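Open day at Ernthorpe shows the simulator side of the packing project

The Trimance group held its open day at the Ernthorpe building on 4th December, and 331 people signed in at the front desk. Members who could not make the trip have asked for a write-up, so this item covers the simulation demonstration on the second floor, which is where most visitors spent the longest. The shop floor tour was written up in the previous issue and has not changed much.

The second floor used to be the drafting office. It now has 3 large wall screens, a row of desks and a side room with a door that has to be kept shut on account of the fans. Mayu Yagi ran the morning sessions and Kyrylo Horobets ran the afternoon ones. Each session took half an hour, with questions at the end, and the afternoon ones ran over.

Mayu started with the reason the group works in a simulator at all. The packing project, which goes by the name Gruris inside the building, is meant to produce arm programs for small food packers. A small packer may change its crates twice a year and its product every week. Trying out each change on a real arm ties up the arm, and it ties up a person standing next to it with a hand near the stop button. In the simulator the same change can be tried overnight with the lights off. The group ran 2,000 practice attempts on the crate task in the week before the open day, and the log was left open on one of the desks for anyone who wanted to scroll through it. Several people did.

The task shown was a simple one to explain. There is a table with an arm bolted to one end, a crate with compartments, and a gray box beside it. The box has to be lined up against the crate. A person would do it without thinking. For the arm it is a matter of where to take hold of the box and how hard to press, and of stopping before the crate gets pushed along the table. The round brown items in the crate were called "rolls" by everyone on the second floor, so that is what they are called in this item too.

Mayu put up the room from above, which is the view the group uses when it wants to check how far the arm has to reach.
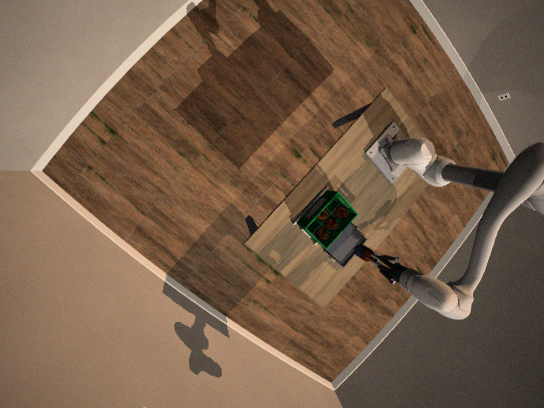
The crate task in the simulator, seen from overhead, with the gripper up against the gray box.

Visitors asked why the simulated room has a plank floor and a wall outlet when none of that has any bearing on the box. Mayu said the programs take in what a camera sees, and a camera in a customer's building will see floors, walls and shadows along with the crate. A program that has only ever looked at a plain background may do badly when the background is busy. So the room is dressed, and the dressing gets changed. She switched the floor and the wall color a few times on the middle screen to show how it is done. The light can be moved as well, which moves the shadows. She said shadows caused more bad attempts in the fall than any other single thing, mainly where the edge of a shadow was taken for the edge of an object.

Haris Nikolaidis, who looks after the physics settings, took the next part. He spent most of it on friction. If the box slides too easily in the simulator, the arm learns to give it a light tap, and on a real table the tap does nothing. If the box is too sticky, the arm learns to shove, and a shove on a real table moves the crate. His answer is to set the friction a little differently on every attempt so that the arm cannot depend on any one value. The same goes for the weight of the box. He had a slider on his desk screen for each of these and let visitors pull them to either end. With friction at the bottom of its range, the box left the table entirely on the first try and landed by the baseboard, and the group from the technical college asked to see it again.

He was also plain about what the simulator does poorly. Soft items are a problem. The rolls are treated as hard lumps, which is fine as long as the job is only to move a box next to the crate they sit in. It would not be fine if the arm had to pick one up. Work on that is planned for the spring. Cardboard that has gone limp, plastic bags and anything with a loose lid are further off, and Haris did not want to give a date for them.

The afternoon sessions covered the same ground, but Kyrylo left more time for the hands-on station. Visitors could sit down at a controller and drive the simulated arm themselves. It is harder than it looks. The usual trouble is that people watch the gripper and forget about the elbow, which swings wide when the wrist comes back toward the table. Kyrylo's advice was to move the elbow to a good place first and only then bring the hand in. Mitsuko Takagi had the cleanest run of the day and was asked whether she had used one before. She had not. Her husband Sadao had a turn directly after and knocked the crate off the table, then asked for a second turn and did well.

Some of the questions from the afternoon are worth passing on, as they come up at the branch meetings too.

On cost, Kyrylo said the simulator software itself is the small part. The larger part is the time spent building each customer's table, crates and products in it and checking the sizes against the real ones. A crate can be measured and built in a day if somebody has one on hand. It takes longer when all there is to go on is a supplier's drawing, and drawings are not always right about the thickness of the dividers.

On jobs, he said that the packers the group has talked with are short of people for the evening shift and want the arm for that. He said he could only speak for the ones he had met.

On whether a program that works in the simulator will work on a real arm, the answer was sometimes. The group's practice is to move a program over once it has done well across a full night of changed floors, lights and weights. It then gets a slow run on the real arm downstairs, at reduced speed, with a person at the stop. Many programs need another round in the simulator after that. Haris keeps a list of the reasons they come back. Mounting is on it more than once. In the simulator the arm sits on a flat plate that is exactly level, and the table downstairs had a slight lean until it was shimmed in the summer.

One visitor asked whether the overhead camera view could be used on its own. Kyrylo said it is good for reach and for seeing where things are on the table, but it is poor for height. From straight above, it is hard to tell a gripper that is touching the side of a box from one that is just over it. The group uses a second view from the side, and for the final part of the move a third one from the wrist.

The Qureshi room across the hall was set aside for coffee and for the display boards on the earlier projects. The boards will stay up through the end of the month. The sandwiches ran out before the second afternoon session — the group has said it will order more next time — and there was a line for the elevator at lunch, so anyone planning to attend in the future may want to take the stairs if they can.

A few practical notes for members. Parking at Ernthorpe is behind the building, off the side street, and the front lot is for deliveries only. The second floor is warm, even in December. Children were welcome at the hands-on station with an adult, and the chairs there can be raised. Photography was allowed on the second floor but not downstairs, where customer parts are kept.

The group plans to repeat the simulation sessions for smaller parties in the new year, with a limit of 7 to a session so that everyone gets time at the controller. Branches that want a place should send in one name as a contact, along with a first and second choice of morning or afternoon. Branches that make or pack anything themselves are invited to bring a crate or tray with them. Mayu has offered to measure it, build it in the simulator and send the result back for the branch to look at. Trays with dividers are especially welcome, as the group has only a few kinds so far. Please wash them first.

The handout from the day is two pages long and covers the friction settings, the lighting changes and the steps for moving a program to the real arm. Paper copies are at the branch office on the shelf by the door. Members who left a gray scarf or a pair of reading glasses in the Qureshi room can collect them from the front desk at Ernthorpe during working hours.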